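Teaching by hand or by remote: which first, for pushing soft things along rollers?
Posted in Small Robots and Home Automation, December 2020

Hello everyone, and thank you in advance for reading all of this, I do go on a bit. I help out at a little workshop in Fitomstead where we sort and bag odds and ends, and we've been given the use of a Kistero arm (the small one, with the arm you can take hold of and move about once the motors are slack). The first job I'd like it to learn sounds very easy. A soft lump of cloth goes on a roller track at one end and gets pushed along to the other. A person can do it while thinking about lunch.

So far I've saved 14 goes by holding the arm and walking it through the movement. When it plays them back by itself it starts nicely, then either rides up over the top of the cloth or presses so hard that the cloth bunches and stops. I also have the remote handset but I've been shy of using it, as I'm slow and wobbly with it and worry I'd only be teaching it to be slow and wobbly too.

To work out what I was asking of it, I went back to doing the job myself, which I'd recommend to anybody.
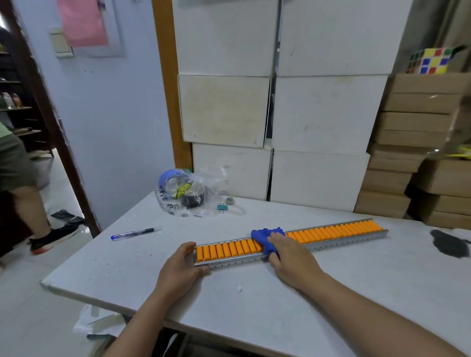 Doing it by hand: left hand holding the near end of the track, right hand pushing the blue piece along the orange rollers.

What struck me was the left hand. I'd never given it a thought, and of course the arm hasn't got one! Should I be fixing the track down before I record any more? And would you carry on by hand or change to the remote? I'd be so grateful for any advice, even if it's to start again.

Climendale

Clamp the track. Two clamps, one at each end, and then don't move it. After that get more goes saved, 14 is nothing. I had 78 before mine did anything sensible and a chap on another forum told me he wouldn't bother with fewer than 1000, though I think he was showing off.

Kistero_owner_2

What a lovely question, and please don't throw your recordings away just yet, there may be some use in them. I spent most of April on something very similar with folded dusters, so I have a fair bit of sympathy.

I agree about the clamps, with one small addition: put a bit of rubber matting under the track as well, or it will creep along the table a hair at a time and you'll wonder why the later goes are worse than the early ones. If you'd like the arm to cope with the track being at a slant, move it on purpose between batches and fix it down again each time. Mine only ever saw one position to begin with, and it was quite lost when somebody wiped the table and put things back a little differently.

On hand or remote, I'd go over to the remote for this job. When you hold the arm yourself you feel the cloth through it, and without noticing you lean in or ease off. On my set-up the arm saved where it had been and kept no record of how hard I was leaning, so on playback it went to the same places whether the duster was fat or flat. It sounds to me as though yours may be doing the same. There's also the matter of your own hands and sleeves, if you have a camera watching. They're all over the picture while you teach and then they vanish when the arm works alone, and that can muddle it dreadfully.

As for being wobbly, everyone is! Have an evening of practice with the saving switched off and a cup of tea nearby. Go in low, just above the rollers and behind the cloth, and push from the back of it. Let go of the stick for a moment if it starts to bunch, back up a little, and come in again. Do keep some of those goes where you put yourself right, as they show the arm how to get out of trouble. Bin the ones where you gave up halfway.

One last thing, try a few different starting places for the cloth and turn it round now and then. A soft thing never lies the same way twice, and it's kinder to let the arm find that out while you're still at the controls.

Ásgeirsdóttir

Thank you both so much. Clamps are on the shopping list, and there's an old bath mat here that I think will cut down nicely. I'll have a go with the handset and report back, though it may be after the holidays.

Climendale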